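Demonstration Data Working Group: Collection Practice
Topic: Box handling episodes, retention of irregular examples

titex_records wrote:
Members are asked to comment on the proposed retention rule before the July release. Under the draft, any episode in which the operator adjusts a grip more than 2 times would be removed from the training set. At present this would affect nearly 14 percent of the cardboard box task.

altell_ops wrote:
Our site supports the rule. Repeated adjustments lengthen the episode and teach the model to hesitate. We also request that operators complete 4 practice runs before recording begins.

makori_lab wrote:
We must object to the first part. Boxes arrive in uneven condition, and a tilted box with a worn edge calls for a different grip than a new one.

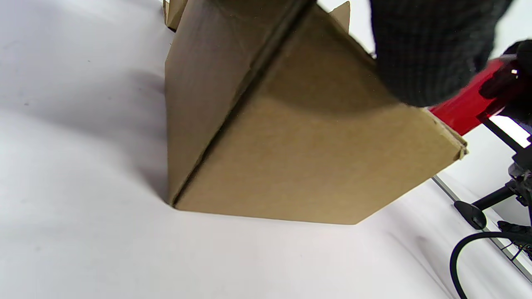 If such episodes are removed, the set will contain mostly easy placements, and the model will have little to learn from when a box is leaning. We propose that they be kept and labeled "recovery."

altell_ops wrote:
A label is useful only if all sites apply it in the same way. The Erska guide does not define recovery.

titex_records wrote:
The point is noted. Would Makori submit a written definition, together with 35 episodes for joint review?

makori_lab wrote:
Yes. We will include several where reviewers at our own site did not agree on the label.

altell_ops wrote:
We will take part in the review but maintain our position on the limit for now.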